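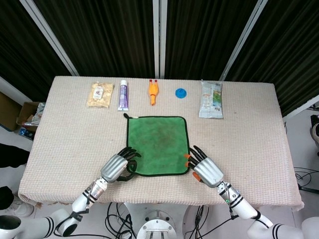
TALKS: INTERNATIONAL LAW

The Back Pages: what the last articles of a treaty do while you are skipping them
Speaker notes, Jastell evening series, September 2024

Opening (keep it short, they will still be sitting down)

Thank Frøydis for the invitation. She asked for something lively and I sent her a title with "final clauses" in it. She has been very decent about that.

Ask for hands: who has read a treaty? Then: who has read one to the end? Wait longer than is comfortable.

Say that the front of a treaty is where the ministers live. Dignity, friendship, the shared heritage of the river. The back is where you find out when it starts, who is in it, how they get out, and which language wins. I have spent most of my working life in the back. The coffee is worse.

Slide 2. The Lapointe text

This is the one I use all evening, so introduce it properly. River agreement between Mukitow and Kometti, signed at Lapointe. Negotiating record runs to 300 pages. The final clauses take up a page and a half of the agreement, and they were drafted on the last night by Masaru Imai and Renji Hirose, who had both been told it would take ten minutes.

Do not do the dinner story here. It comes at slide 6.

Slide 3. Signing is mostly a photograph

Signature sometimes binds a state. More often it doesn't, and the state has to ratify afterward. Everyone at the ceremony knows this, including the people clapping.

Article 18 of the Vienna Convention on the Law of Treaties: having signed subject to ratification, you must refrain from acts that would defeat the object and purpose of the thing, until you've made clear you don't intend to join. I tell students it is like being engaged. Then a student asks what happens if one party is a large state and I move on.

Lapointe was signed in January. Mukitow ratified in the spring. Kometti took a while. Kometti had an election, then a different election.

Slide 4. Entry into force

The default in Article 24 is that a treaty enters into force as the treaty says, or as the negotiators agree. Failing both, when all the negotiating states have consented to be bound. Fine for two. Try it with 193 and see how your retirement plans look.

So big treaties use a number. So many ratifications, then so many days, and off it goes for those who are in. Point out that picking the number is politics dressed as arithmetic. Too low and it starts up with no one who matters in it. Too high and it sits in a drawer with excellent manners.

(If running late, skip the provisional application bit. If not running late, check watch again, then skip it.) 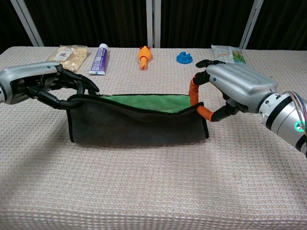

Folded towel, gray outside and green inside.

Slide 5. Getting out

People assume you can just leave. Article 56: if there is no clause on withdrawal or denunciation, you can't, unless the parties meant to allow it or the nature of the treaty implies it. Where there is such a right, you give at least a year's notice.

Drafters hate discussing exits. It feels rude, with the flags up. Hideaki Shibata's line to delegations was that a door drawn on the plan costs less than one cut through the wall afterward. He charged nothing for this advice and it was taken accordingly.

Lapointe has an exit clause. It is one sentence long and uses the word "notification" three times to mean two different things. Put it on the screen. Let them find it. Somebody in the second row always finds it.

Slide 6. Which language wins

Article 33. Where a treaty is authenticated in two or more languages, each text is equally authoritative unless the treaty says or the parties agree that one prevails. The terms are presumed to mean the same in each. I enjoy the word "presumed."

NOW the dinner story. Imai and Hirose, kitchen closed, arguing over whether "bank" in article 8 meant the edge of the river or the institution holding the maintenance fund. It meant one in the English and arguably both in the other text. They fixed it by adding a comma. Pause. The comma made things worse.

Slide 7. Oops

Article 79, correction of errors. My favorite. If everyone agrees there's a mistake, you can initial a correction on the text, exchange notes about it, or do a corrected version of the whole treaty. Where there's a depositary, it tells everybody and sets a time limit for objections.

Tatsuya Takeda handled the Lapointe correction. It removed the comma. There is an exchange of notes, with seals and ribbon, about the removal of a comma. Show the ribbon.

Note that this only works for errors. If the text says what you meant and you have since stopped meaning it, you want an amendment, and that is a different talk with fewer jokes.

Slide 8. Registration

Article 102 of the UN Charter. Members register their treaties with the Secretariat. If you don't, you can't invoke the treaty before any UN organ. It stays binding between you. This is the part International Law 101 gets to in the final week, when half the room has gone home.

Questions

Likely ones: can a treaty be a napkin (possibly, depends what's on it and what they intended); is a memorandum of understanding a treaty (see napkin); what about reservations (see me afterward, bring a chair).

Handout is the last page and a half of Lapointe, both texts. Collect the pens, they belong to Frøydis.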